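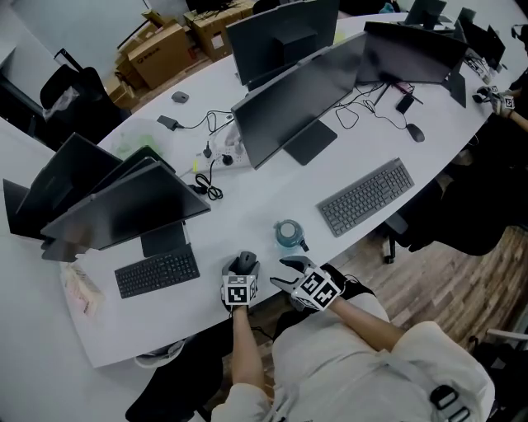 # Shared desk, Menow room: gallery notes

Compiled by Maham Qureshi, 2023-07-09

The Menow room is the larger of the two computer rooms on the Gresari site. It is laid out for shared use: long curved worktops, screens back to back, no fixed places. This page records the desk as used, with notes on spacing, cabling and day-to-day upkeep. It goes with the room sheet, reference 129, and replaces the entry written last October. Measurements are held on the sheet and are not repeated.

## Worktop

White, curved along its length. The curve lets people sit at a slight angle to one another, which cuts down on elbows meeting but makes straight-sided equipment awkward to line up. Monitors are set to the seat and not to the edge of the table. The white finish shows marks quickly. It is wiped with a damp cloth and a mild cleaner; anything abrasive dulls it, and the dull patch then picks up dirt faster than the rest.

## Monitors

Mixed stock, bought over several years. Flat and curved screens share the same table, and the stands differ in shape and depth. Stands with a flat rectangular base take up more of the worktop but can be pushed close to the screen behind. Thin-legged stands leave space underneath for small items, and small items collect there. Screens placed back to back should have enough of a gap for a hand to reach the sockets.

Switch screens off at the end of a session. Standby is not treated as off in this room.

## Keyboards and mice

Full-width keyboards with a separate number block are kept for the people who enter figures from the Trilus returns. They are long for a curved edge and tend to end up lying at a slant to it. Grey and black models are both in use and are interchangeable. A keyboard that sticks is reported, labelled and swapped; please do not move one across from the next seat.

Mice stay near the table edge, on the side the user prefers. Left-handed users may change the button setting but should change it back afterwards.

## Drinks

Water is allowed at the desk in a bottle with a lid. Open cups are not. A bottle should stand upright and clear of the keyboard, preferably with a hand's width between them. The last two keyboards written off had both been under a cup of tea.

## Packets and wrappers

Food packaging goes in the bin by the door when the session ends. Crumpled packets left beside a screen are thrown away at the evening round without being opened, so anything worth keeping should not be stored in one.

## Cables

Power runs beneath the worktop in a tray fitted by Farooqui. The tray has 8 outlets per section. Extension leads are not to be chained from it. Faults are logged under job number 2472, which stays open for the whole room, with the section letter added after the number.

Changes to the layout go on the room sheet first, then on this page.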